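# Sim policy does well in the renderer but ranks differently on the real rig. Is 200 rollouts enough?

**Riet Michiels**

I'm trying to work out whether our simulated results say anything useful about the real robot, and I'd like a second opinion before I write it up.

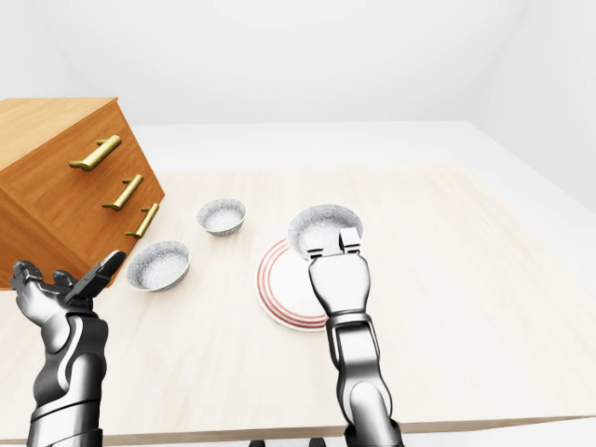

The task is bowl stacking on a tabletop. There are three bowls, a plate and a small chest of drawers. The policy has to get one bowl on to the plate and then put the other two inside it. The chest is only there as an obstacle in this version, although the same layout is used for a drawer-opening task later on.

We trained on 3,000 simulated demonstrations, made by replaying a smaller set of teleoperated ones with the object positions shifted. I have four checkpoints from that run and four more from a run with the same data plus lighting and texture changes. I then ran 200 rollouts per checkpoint in simulation and 31 per checkpoint on the real arms at our Burkulville lab.

What I expected: the checkpoints that do best in simulation would also do best on the real robot, even if the actual success rates were lower.

What I got: the success rates were lower, as expected, but the order is not the same. The best checkpoint in simulation is somewhere in the middle on the real arms. The two worst are the worst in both. The ones in between seem to be shuffled.

Things I have already checked:

- The camera position in the simulator matches the real one as closely as I can measure it.
- The control rate is the same in both.
- The bowls in the simulator were modelled from the ones we use, including the rim thickness.
- Success is scored by the same rule in both, which is all three bowls stacked on the plate and both hands clear at the end of the episode.

Things I have not checked: friction values (I left them at the Gakia defaults), bowl mass, and whether the start positions on the real table cover the same area as the simulated ones. I put the bowls down by hand using a printed sheet.

So, is this a simulator problem or am I reading too much into the order? And is there a normal way to report it? I was going to give a rank correlation over the eight checkpoints and leave it at that.

---

**Veerle Lambrechts**

I would look at the number of real rollouts before touching the simulator.

With 31 trials per checkpoint, the uncertainty on each real success rate is large. If a checkpoint really succeeds half the time, a 95 per cent interval on your measured rate will go from the low thirties to the high sixties. Any two checkpoints whose true rates sit close together can easily swap places if you run the whole thing again. Your 200 simulated rollouts are better, but still leave you with several points either side.

You say the worst two agree and the middle ones are shuffled. That is the pattern you would see if the simulator were fine and the middle checkpoints were close to equal. It is also what you would see if the simulator were slightly off. Your data can't separate those two yet.

What I would do, in this order:

1. Put a confidence interval on every rate, real and simulated. Plot real against simulated with both error bars. Look at how many pairs are clearly separated on the real side. Only those pairs can tell you anything about the ranking.
2. Bootstrap the rank correlation. Resample the rollouts within each checkpoint, work out the correlation each time, and report the spread. I expect it to be wide. Remember this covers noise in the rollouts only. It doesn't cover the fact that you have a small set of checkpoints, and that four of them come from one training run and so are not independent of each other.
3. Use the same start positions in both. This is the cheapest fix you have. Take the positions from your printed sheet, load them into the simulator and run exactly those. You can then compare episode by episode as well as overall.
4. Split the score into stages. Record whether the first bowl was grasped, whether it was placed on the plate, whether the second went in, and so on. One success figure at the end of a long task throws away most of what you paid for in robot time.

On the reporting question, I would give Pearson as well as rank correlation. Rank correlation punishes a swap between two nearly equal checkpoints just as much as a swap between two that are far apart in rate but next to each other in the order. Show the plot either way. With eight points people can judge it for themselves.

Please also say how the checkpoints were chosen. If you picked any of them by their simulated score, the top one will look better in simulation than it is, and a drop on the real arms is partly down to that.

---

**lirkholm_bench**

Check your friction. Default values are nearly always wrong for glazed bowls. We had a policy that gripped the rim fine in sim and slid off on the real thing every time until we turned it down.

Also are your finger pads new? Ours wear.

---

**Riet Michiels**

Thanks both. To answer Veerle's point, yes, the first four were chosen by simulated score and the second four were taken at fixed training steps. I hadn't thought of that as a difference but I will plot them in separate colours.

I reran one middle checkpoint in simulation this afternoon with the sheet positions. It dropped noticeably. The sheet puts the back bowl nearer the chest than most of the random starts do, so at least part of the mismatch is mine.

The pads were changed in December. I'll do a friction sweep on the Wuyts machine once the other seven checkpoints have been rerun, and keep the real rollouts as they are until then.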